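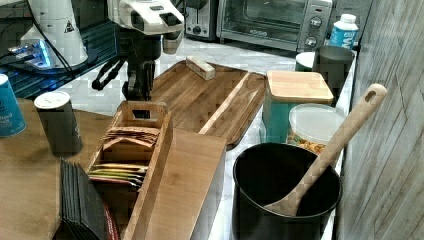

Home Older Posts Food Log Litter About Contact

The older cat has been on a measured diet since June, and I have enough entries in the log now to write up the method. He is a neutered male, gray, with a long history of eating the other cat's dinner. The vet wanted him down by 11 percent over a slow schedule. She was clear that a fat cat who stops eating can get sick in the liver, so a crash diet was out.

The first problem was the scoop. I had been using the plastic one that came in a bag of Zitwood dry food, filled to the line. I weighed ten level scoops on a kitchen scale and the spread was wide enough to matter: the heaviest was 7 grams over the lightest. For a cat on a small ration that is a real share of a meal. I threw the scoop in a drawer and now weigh every portion into a ramekin.

The second problem was access. Two cats, one overweight, and food left down all day. I tried feeding them in separate rooms with the door shut, 30 minutes each time. This works for the fat one, who finishes in two. The thin one is a grazer. She eats a third, walks to the door and sits there. Most of her food was still in the bowl when I picked it up, and after a week she had lost weight and he hadn't.

So I bought a Toven feeder, the kind with a lid that reads the chip in the cat's neck. Setup is simple. You press the button, the cat puts its head under the arch, and the feeder stores the number. Getting the cat's head under the arch took most of a Sunday. The training mode leaves the lid open at first and closes it a little more at each stage. I would stay on each stage longer than the booklet says. I moved up too fast, the lid motor spooked her, and I had to go back to the start.

Some notes on the feeder after daily use:

The seal on the lid is fine for dry food. Wet food still forms a skin by evening.

The back is open enough for a second cat to push in beside the first. He found this out on the second night. I put the feeder in a corner with a storage box on one side, and that has held so far.

Battery life is good. The low battery light is on the rear, where you can't see it if the feeder is in a corner.

His own meals are now four a day in place of two. The total is the same. The yelling at 5 a.m. dropped off once I moved one of the four to just before bed – that change did more than any of the equipment.

Weighing him is done by the usual method: stand on the scale with the cat, stand on it without, subtract. The bathroom scale rounds too coarsely for weekly changes, so I switched to a baby scale with a towel on it. He will sit for the length of one treat. I take three readings and write down the middle one.

As of entry 26 he is a bit past the halfway mark. The line is not smooth. There is a flat stretch in the middle that matches a bag of Flornitz I bought when the usual one was out of stock. It has more calories per gram and I kept the old gram weight for nine days before reading the label. The ration is corrected now. If you change brands, redo the math first.

Next job is the water fountain, which has started to hum. I have cleaned the pump twice and the noise comes back within a day. I suspect the impeller, and a spare is on order.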